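The Produce Drawer: Notes From the Prop Cupboard

Heywood Players newsletter, August

Members who came to the Tuesday work session will know that we have finally started sorting the food. For those who did not come, and there were a great many of you, the food is what we call everything edible-looking that has been bought, borrowed or inherited for a production since the group moved into the Wirari Street rooms. It lived in four crates under the lighting shelf. It had not been looked at properly since the banquet in The Widow's Supper, which was three directors ago.

I took the job on because I said at the spring meeting that somebody ought to. I would like this recorded as a warning to others.

The first crate was bread. We own a remarkable amount of bread. There are rolls, there is a plaited loaf with a bite out of it (real bite, varnished over, culprit long since moved to Altau), and there is a baguette that has been used in so many café scenes that it now bends in the middle. Suryani Lumbantobing wanted to throw the baguette out. I wanted to keep it. We compromised by putting it on top of the cupboard, where it will be safe from both of us until one of us forgets.

The second crate was meat and we closed it again. There is a ham in there that was made in somebody's garage out of expanding foam, and it has continued to expand. It will be dealt with in the fall.

The third and fourth crates were fruit and vegetables, and there we made real progress. The system, such as it is, goes like this. Everything gets wiped, set out on the white tables with some space around it, and looked at from where row F would be. If it reads as what it is meant to be, it goes in the drawer. If it reads as a tennis ball, it goes in the box marked Binirier, which is the youth group's summer show and which, I am told, is set on a moon and needs a lot of round things.

Row F turns out a harsher judge than I am. Grapes do badly. At that distance they become a single dark lump, and a character who is supposed to be lounging about in decadence appears to be eating a sock. Pears do better than you would think. Lemons are fine if there is more than one of them; a lone lemon looks like a mistake by stage management, and usually has been.

Peppers, on the other hand, are the backbone of any stage kitchen. They have color, they have a shape you can identify with your glasses off, and they catch the light nicely when somebody holds one up to make a point. Playwrights are forever giving people vegetables to hold while they announce they are leaving. A pepper can take that kind of scene. A zucchini cannot, as anyone who sat through our February one-acts will confirm.

The trouble with small citrus is the leaves. A bare tangerine is an orange ball and goes straight to the moon. Put a stem and some leaves on it and it suddenly belongs on a sideboard in a house with money. So I have been strict: anything with its greenery still attached is to be picked up by the fruit and never, ever by the leaves. I have glued enough leaves for one lifetime, and the glue shows. 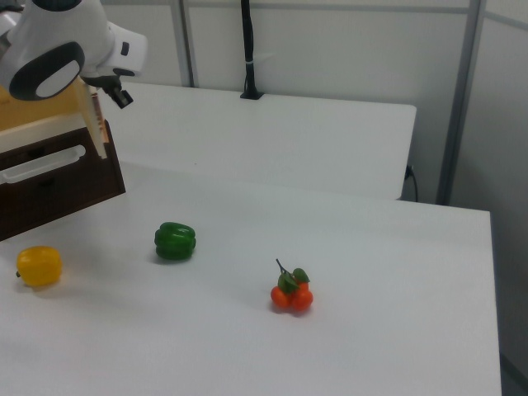 Gemma Holroyd wrote in to say that the yellow ones always wash out under the warm gels, that she has been saying so since the kitchen comedy, and that if we are going to keep only a few peppers then at least one of them should be red. She adds that a green one beside anything orange will do more for a set than 200 dollars' worth of painted backdrop, and that she is willing to argue about it at the next meeting.

I have put her down for item six. I do not entirely disagree about the red. We had one, and I remember it distinctly because it was thrown in the second act every night for a week, and on the last night it went into the orchestra, such as it was, and did not come back. If a member of the wind section has been keeping it on a windowsill all this time, no questions will be asked. Leave it at the door.

On the matter of the drawer. Please use the drawer. It has a long handle, it opens without any special knowledge, and it is for fruit and vegetables only. On Tuesday I opened it to put things away and found a bicycle pump, a single evening glove and the minutes of a meeting I am fairly sure I was told had been canceled. The glove has gone to wardrobe. The minutes I have kept, and they make interesting reading.

Marichka Fedoruk has offered to write the labels, and her handwriting is better than anybody's, so I have said yes before she can reconsider. Each item will get a small tag saying what it is and which show it came from. Where we do not know the show, the tag will say so. Where we do not know what it is — and there are three things in the fourth crate I would not care to swear to — the tag will be left blank and you may fill in your own guess, in pencil, politely.

Borrowing works the way it always has. Sign the book, bring it back, and bring back the same thing you took. That last part is aimed at whoever returned a real onion after the Easter revue. We found it by smell.

The final count will go in the next newsletter, assuming I get through the second crate. The old inventory claims 259 pieces, but it also claims a swan, so I am treating it as a work of optimism. Wafula Kinyua has a theory that the swan is the thing in the loft under the sheet. I have asked him to go up and check, and he has asked me to define urgent.

Next session is the usual evening at seven. Bring a damp cloth, and a strong stomach if you are willing to help with the ham. There will be cookies, and they will be kept on a separate plate, clearly marked, after what happened to Uyên Phùng and the wax éclair.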